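The Counter Beside the Stove
Small kitchens lose most of their working room to things that never get put away. A few changes in habit can bring it back.

The stretch of counter next to the stove is the hardest-working surface in most kitchens. It is where the cutting board goes, where hot lids get set down, where the salt lives and where the mail ends up if no one is paying attention. In a small apartment it may also be the only counter there is.

The kitchens at Ananside, a rental building finished with small households in mind, are a good place to look at the problem. The units have two runs of cabinets, a sink, a stove and very little else. Tenants who cook every night and tenants who mostly reheat soup start out with the same layout, and within a few months the kitchens look nothing alike.

The difference is mostly in what stays out. In the tidy ones, the counter beside the stove holds a pot, a towel and maybe a spoon rest. In the others it holds a toaster, a blender, a bag of onions, a drying rack and a stack of takeout menus, and dinner gets chopped on a plate balanced over the sink.

Start with what you use daily

The usual advice is to clear everything off and put back only what you need. That works for a weekend. By the next one, the toaster has returned, usually to the same spot.

A better method is slower. Leave everything where it is and put a strip of masking tape on each item. When you use something, take the tape off. After 20 days, whatever still has tape on it goes into a cabinet or out of the house. Things you thought you used constantly, such as the slow cooker, often turn out to be monthly visitors. Others, such as a plain wooden spoon, earn their place by the second morning.

Cabinet space fills up quickly this way, so the shelves need sorting too. Put heavy pots in the lower cabinets and dishes in the upper ones. Nest pans with a sheet of paper towel between them if they are nonstick. Lids can stand on edge in a wire file holder from an office supply store, and they take up a third of the room they did in a pile.

One good pot

People who cook in tight kitchens tend to end up with one large pot that does nearly everything. It boils pasta, makes chili, holds stock and gets pressed into service as a salad bowl when company comes. If it is used that often, there is little point in hiding it. Let it live on the stove or right next to it.

Nonstick interiors have a few rules. Use wood or silicone utensils. Let the pot cool before it goes near water. Wash it with a soft sponge and dry it right away, because hard water leaves a chalky film that is a nuisance to get off. Silicone handles are comfortable to grab, but they still heat up if one of them hangs over a burner that is on. Turn the pot so the handles sit clear of the heat.

Coil burners, which many rentals still have, heat unevenly if they are not level. Set a pan with a little water in it on the coil and see which way the water runs. The coil usually just needs to be pushed back into its socket, with the stove off and cold.

The towel question

Cloth towels are where a lot of kitchens go wrong. One towel ends up drying hands, wiping the counter, lifting hot lids and mopping the floor, often in a single evening.

The simplest fix is to keep 3 on hand and give each one a job. White for dishes, a darker color for hands, and an old one for spills. White cotton is worth the trouble because it can be washed hot and it shows when it is dirty. A towel left crumpled on the counter stays damp at the folds and starts to smell by the next day. Hang it over a bar or an oven handle, well away from the burners, and it will dry overnight.
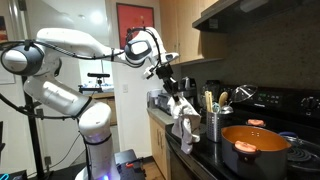

Looking after a dark countertop

Black, glossy counters look sharp in a listing and show every crumb, ring and fingerprint afterward. They are easier to live with if they are wiped dry as well as wiped clean. Most of what looks like dirt on a dark surface is dried water.

Use a drop of dish soap in warm water, wipe in one direction, then go over it again with a dry cloth. Skip powdered cleansers and anything with a rough green side. For grease near the stove, lay a warm, wet cloth on the spot for 2 minutes and it should lift without scrubbing.

Speckled stone behind the counter has the opposite problem. It hides splatter so well that it can go months without a wash. Run your hand over it once in a while. If it feels tacky, it is time.

Light wood cabinet doors mostly need attention around the pulls and just under the counter edge, where drips run down. A damp cloth takes care of it if the drips are fresh.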